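Pridton water tests go free again in March

Good news for everybody on a private well! The Pridton water lab is bringing back its free testing month, and I for one am already rinsing out a jar. Last March 852 households took them up on it (mine included, after my tea started tasting like pennies), and 56 of those were told to get a filter or call a plumber. I was one of the 56, lucky me.

You can pick up a kit at the Ullodby library desk, 2 per address, and drop it back by Sunday evening. They only have 400 kits to start with, so I'd go early. Results come by mail, and last time mine took ages, but a neighbor up the road got hers in days. If you're on town water you don't need any of this, though they'll still sell you a kit.

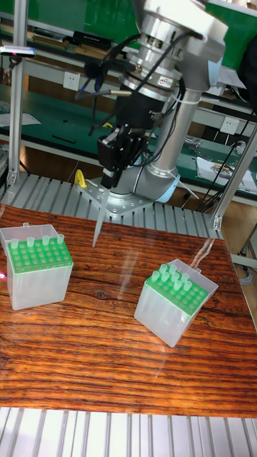 A pipette tip held over a wooden tabletop.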